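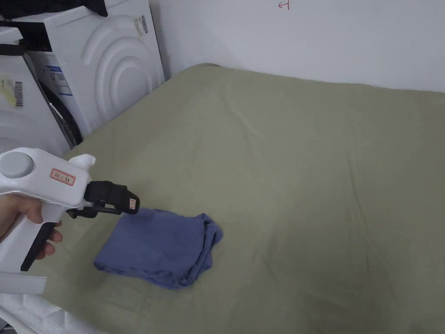
Kineo to end weekday print edition in July

Wednesday, June 21, 2023

The regional daily Kineo will stop printing on weekdays next month and will publish a single weekend newspaper instead, its owner told staff this morning. The website will continue to be updated seven days a week.

The last weekday paper will go on sale on the final Friday in July. The first of the new weekend editions will follow the next morning, with more pages than the current Saturday paper and a higher cover price, which has not been set.

The owner, Fleltex Media, said in a statement that the cost of newsprint and delivery had risen for three years in a row while weekday sales kept falling. It said the weekend paper still covered its own costs and was expected to go on doing so.

“We would have had to raise the weekday price again this fall, and we do not think readers would have accepted it,” the statement said. “The newsroom is the part of the business we want to keep.”

Kineo employs 43 people, most of them in the newsroom at Liepiņa House. The company said there would be no forced layoffs among reporters and editors this year. It could not give the same assurance to page designers or to staff in the circulation department, where work will be cut the most. Talks with those employees are to begin next week.

The journalists' union said it had been told of the decision only an hour before the staff meeting. In a letter to the company it asked for the talks to be extended to everyone on the payroll, including part-time photographers and the freelancers who cover court cases and local sports.

“Many of our members file for the morning paper and are paid by the page,” the union said. “They need to know what they will be paid when there is no page.”

Fleltex said it would answer the letter by the end of the week. It confirmed that freelance contracts would have to be rewritten and said a flat fee for each published story was being considered.

The paper is printed under contract at the Arix plant, outside the city. Arix also prints two farming weeklies, a church newsletter and advertising inserts for grocery stores. A spokesperson for the plant said the loss of five print runs a week would mean the end of its late shift, and that workers on that shift would be offered daytime hours where there were openings. The plant did not say how many there would be.

Delivery is likely to be the bigger problem for readers in outlying villages. Kineo now goes out before dawn by van to shops and gas stations, and the same vans carry other papers and magazines. The distributor said it was reviewing whether it could keep the northern route running on weekdays with a smaller load. If it drops the route, 747 households that get the paper by subscription on that road would still receive the weekend edition, but by mail, and in some cases on Monday.

Subscribers will get a letter with their options in the first week of July. According to the company, people who have paid through the end of the year can:

take the weekend paper and have their subscription run longer
switch to the website, with the difference refunded
cancel and have the unused part paid back

Readers who do nothing will be moved to the first option. Refunds will be sent within 30 days of a request.

Weekday content such as death notices, the TV page and the crossword will move to the weekend paper. Death notices will also be posted online every day at no extra charge to families, and they will be open to people without a subscription. Legal notices are a separate matter. The city is required to publish them in a newspaper that appears at least 2 times a week, and Kineo will no longer meet that rule. The city's press office said its lawyers were looking at the question and that notices would run in Kineo as usual until the last weekday issue.

The online edition went behind a paywall in 2021. Fleltex does not publish subscriber numbers for single titles, but said digital income at Kineo had grown last year and now paid for a little over half of newsroom salaries. The monthly price will stay the same through December.

Shop owners near the bus station had mixed views. One said that the paper still brought in regular customers who also bought coffee or cigarettes, and that he expected to notice the difference. Another said she had been returning most of her weekday copies unsold since winter — on some mornings the whole bundle.

A petition asking Fleltex to keep at least a Wednesday paper was started at the central library before noon. The organizers said they would deliver it to Liepiņa House once they had 500 signatures. The library takes the paper every day for its reading room and said it would keep its bound volumes open to visitors.

Kineo was founded as a four-page evening paper and moved to mornings when the Arix plant opened. It has cut back before. The Sunday paper was folded into Saturday's, and the separate business section was closed a year later. The company said a further reduction was not planned, and that the weekend edition had a printing contract in place for the next two years.

Questions about subscriptions will be taken by phone and at the front desk of Liepiņa House on weekdays. The desk will stay open until 6 p.m. during July.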